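Small vessels at the table: square cups, white boards and stick items
Speaker notes, Neltholm session on tabletop layout

Slide 1. Title. Leave it up while people sit down. The talk runs 90 minutes with the break, slides posted in February.

Slide 2. Scope. Small upright vessels and the slender things that go into them: stirrers, chalk, rods. Trays and lids are in the Van Wijk talk. Skip questions on lids.

Slide 3. The catalog. Indik list has 2,374 entries for small tableware. After removing duplicates and sets, 1,540 remain. Read both numbers out, the font on this slide is small.

Slide 4. Mouth shape. A round mouth accepts a stick the same way from every side. A square mouth with rounded corners gives more room along the diagonal. Flared sides help a little at the rim and do nothing lower down. Draw the plan view on the flip chart if there is one.

Slide 5. Surface. Pale cup on white board is the hard case for contrast. The darker interior is the feature to aim for, so the viewpoint has to be high enough to see into the mouth. 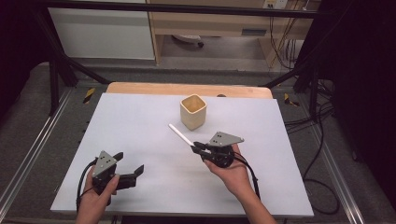 Slide 6. Square cup on the white board, thin white stick held at an angle toward it.

Pause on slide 6. Points to make: cup near the center of the board, interior visible from above, stick on a diagonal. Ask the room which part of the rim they would approach first. Take two answers, then move on.

Slide 7. Stability. A light cup tips when a long stick leans on the rim. Compare stick length with cup height before choosing a pair. Julari table is in the handout, page 2. Do not read it aloud.

Slide 8. Board placement. Set the board flat, check for rocking at the corners, then place the cup. Mark the cup position in pencil if the layout has to be repeated.

Break here if past 3:00.

Slide 9. Glaze. Matte is easier under overhead light. Gloss samples go around the room now, collect them before slide 10.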